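Review: Nullard tabletop arm, seen at the Hudec open day

We went to the June open day at Hudec to look at the Nullard, a tabletop arm sold for light kitchen and counter work. The demo ran for 70 minutes and visitors could stand close to the table the whole time. Our interest was simple. Can it handle ordinary cups without special holders?

The test items were a red ceramic mug, a glass cup of coffee beans, a clear glass dish and a teaspoon with a pink handle. All of them were put on a plain white table.

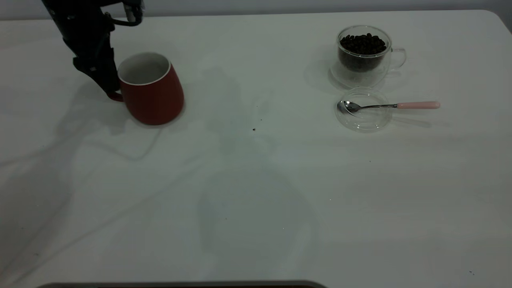
Skutell Makers Club | Tools and Equipment Reviews

The gripper has two fingers and goes for the mug from the handle side. In our session it made 8 tries at lifting the mug and got 7 of them. The miss was a slip on the glaze, and the arm stopped by itself and waited for the operator.

Clear glass is harder for it. The staff said so before we asked, and they slowed the arm down for that part. The spoon took longer than anything else.

Noise is low, and you can talk over it. The cables need more room than the brochure suggests, so measure your shelf first. Setup software comes from Cimotero and needs a separate account, which we did not like.

The price quoted on the day was $1,000 a month to rent, with training included. For a club our size that is too much. A small cafe or a teaching lab might get good use out of it. We would want a longer trial before signing anything.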